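Seeing through the drops
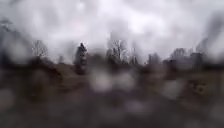

Grey sky, bare trees and a dark upright shape left of centre, all smeared by water on the lens. Person, post or evergreen?

The software has to pick. That's the job, more or less, for the perception team at Fimonstead, a small outfit writing navigation code for path robots – the low, slow kind that share a footpath with prams and dogs.

Cremilda Bittencourt runs perception. She talks fast and eats lunch standing up. "Any detector gives you an answer," she says. "I want the one that tells me when it's guessing."

So her group built Grusta, a module that sits between the camera feed and the planner. It scores every patch of the image for how far it can be trusted. Sharp patch, full weight. Smeared patch, less weight, and the planner slows down to suit. Simple idea. Took 47 versions.

Early ones were hopeless. Pale blotches on the ground were the worst of it – puddle, drop on the glass, bright gap in the leaves, all the same colour to the model. Version 5 braked for every one. Somebody put a chart of the braking up in the kitchen and it's still there, next to the kettle.

What helped was time. A drop clinging to the lens stays put in the image while the world slides past behind it. Grusta now keeps a short memory, 2 seconds, and looks for blobs that dont move when they should. Those get masked. Everything else goes through to Bucur, the planner, along with its score.

Ecaterina Bălan looks after Bucur and isn't sold yet. A cautious robot is a slow robot, and a slow robot in the middle of a path is its own kind of problem, she says. She'd like a wiper. The two of them have been having this argument since the Derkdale trials and neither is budging.

Next up, a replay set of 1000 wet-weather clips, every one labelled by hand, with "unknown" allowed as a label. Bittencourt fought for that last bit. The labellers hated it at first, then started useing it a lot.

Fog is on the list after that. Then low sun.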